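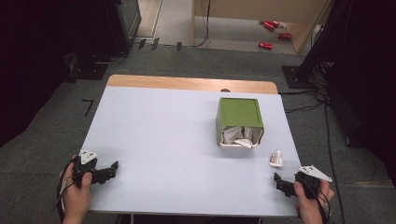 Nov 24, 2020

I spent most of today on time offsets in Temine, the tool we use to line up gripper poses with video. The left and right streams were 17 ms apart, which doesn't sound like much until the planner tries to close both hands on the same bit of paper.

The fix was small. Nulline stamped each pose when it was written to disk, and now it stamps it on arrival. I re-ran all 491 recordings and 3 still fail – all of them have gaps where the marker tracking drops out.

Next job is the gap filling. I've had a rough version sitting in a branch from April, so I'll start from that.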